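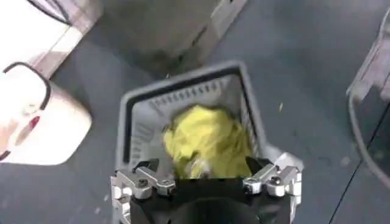

Filed under: Lists > Shared Laundry > Ventilation and Exhaust

Re: long duct runs and dry times at Urndale
From: Nizar Sfeir
Mar 25, 2022

Mairéad, comments inline. I have trimmed the parts of your message on the water heater, which Barrett Mercado is better placed to answer.

> We have two dryers on a common exhaust riser. Cycle
> times went up after the October work and have stayed up.
> The contractor says the duct is within length because it
> measures 30 feet from the back of the machines to the
> roof cap.

Measured length is the wrong number. Manufacturers give a maximum equivalent length, and each elbow uses up part of it. The deduction depends on the radius and the angle, so take it from the table in the installation manual for your model. If the table is missing from your copy, ask for the full installer version. The user booklet usually leaves it out.

Your drawing shows four 90-degree elbows before the riser, two of them back to back behind the machines. Back-to-back elbows behave worse than the same two spaced apart, and most tables assume some straight run between them. I would replace that pair first, even if the total comes in under the limit.

> Should we add a booster fan?

Not yet. Get a static pressure reading first. Drill a small test hole in the straight section downstream of the dryer outlet, run the machine empty on air only, and read the manometer with the other dryer off. Repeat with both on. If the reading climbs sharply when the second machine starts, the shared riser is the restriction and the branch work alone won't fix it. Seal the hole with foil tape afterward.
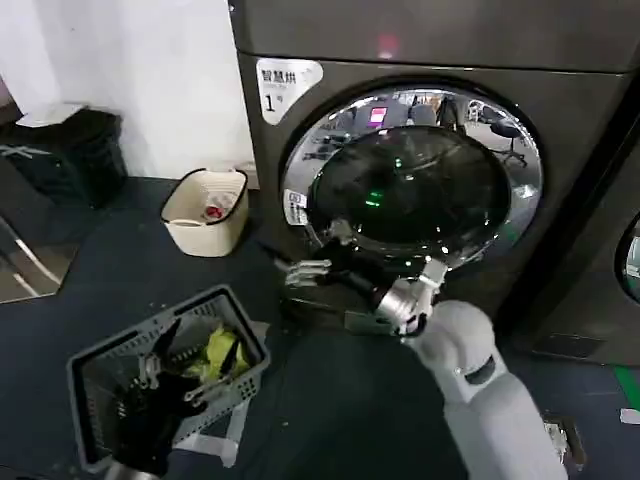
Check the backdraft dampers during the same visit. On a common riser each branch needs one, and a flap stuck half open lets moist air from one machine into the other. A sheet metal screw that projects into the duct will hold a flap and collect lint, so look for those too.

> Cathal Costello thought the lint screens might be to
> blame.

Possible, but easy to rule out. Run water over the screen. If it pools on the mesh, there is dryer sheet residue on it. Wash it with dish soap and a soft brush and let it dry before refitting.

At Scanlon we had the same complaint and the cause was the roof cap, which had been fitted with a bird screen. Lint had closed most of it. The meter read 1,106 hours since the previous inspection. We took the screen off and went to a louvered cap.

Please post both pressure readings when you have them, along with the make of the cap.

Nizar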